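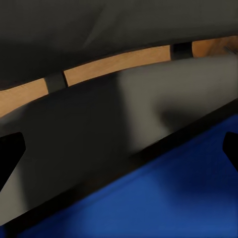

How often should a small firm email its list?
Twice a month is plenty for most of us, provided both emails have something in them worth opening.

I got to that number the slow way. When I started doing the newsletter for Fillstead (we sell replacement parts for garden gates, so not exactly glamorous) I sent one every week and ran out of things to say by January. If you're setting yours up from scratch, this is how I'd do it now.

Start with the people you already know. Go through your past customers, pick out the ones who ticked the box to hear from you, and put them in a list of their own. Mine came to 101 names and I was thrilled!

Next, write your welcome email before anything else. Keep it short, say what you'll be sending and how often, and ask one question they can answer by hitting reply. I ask what they're fixing at the moment. I got 19 replies to the first one, and those replies gave me subjects for months – hinges, mostly, and a surprising amount about latches.

Then set aside 30 minutes to plan your next two emails. Just two. Write the subject line first, and if you can't think of one, the idea probably isn't ready, so swap it for another.

Send a test to yourself and open it on your phone. Click every link (I once sent the whole list to a blank page, and Amra Obradović at Natdale very kindly rang to tell me).

After it's gone out, leave the open rates alone for a couple of days. Look at replies and clicks first, jot them down in a notebook or spreadsheet, and use them when you sit down to plan the next pair.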